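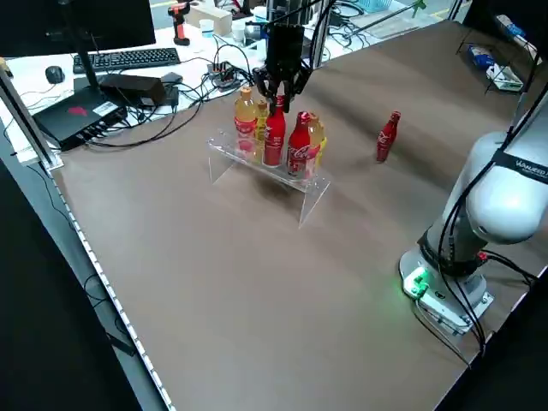 Inicio | Actualidad | Talleres | Agenda | Contacto

El brazo de Prelbridge ya coge botellas. Falta saber para qué

Lectura: 2 minutos

El taller compartido Prelbridge enseñará el viernes por la tarde el montaje en el que sus socios trabajan desde abril: un brazo robótico blanco con pinza negra, atornillado al borde de una mesa, que debe manejar botellas colocadas sobre un pequeño expositor transparente. El proyecto se llama Comel y, según sus promotores, es el primer paso hacia un ayudante doméstico asequible.

Lo de asequible habrá que verlo. El grupo calcula unos 400 euros en piezas, pero la cuenta deja fuera el brazo, cedido por una empresa de la zona, Ginwood, y las horas de los seis socios que se turnan en el banco de trabajo. Tampoco hay todavía lista de materiales publicada ni datos de aciertos y fallos.

Ilona Kiss, que coordina el montaje, defiende que conviene empezar por algo sencillo. «Una botella de aluminio con cuello estrecho se agarra bien y permite ajustar la pinza», explica. Reconoce que dos de las tareas previstas, abrir un tapón y servir un vaso, siguen sin fecha.

La elección de los objetos favorece al robot. Las botellas esperan de pie, en fila y sobre una mesa despejada de trastos, que se quedan en el escritorio de detrás. Pocas cocinas se parecen a eso. Han, el programa de control que escriben los propios socios, necesita además que alguien le indique antes de cada sesión dónde está el expositor. Si se mueve, hay que volver a empezar.

Kiss asegura que la próxima versión resolverá ese problema con una cámara. Lo mismo se anunció en la presentación anterior del taller.

La demostración empieza a las 6 de la tarde y la entrada es libre. Los socios no han aclarado si el público podrá cambiar las botellas de sitio.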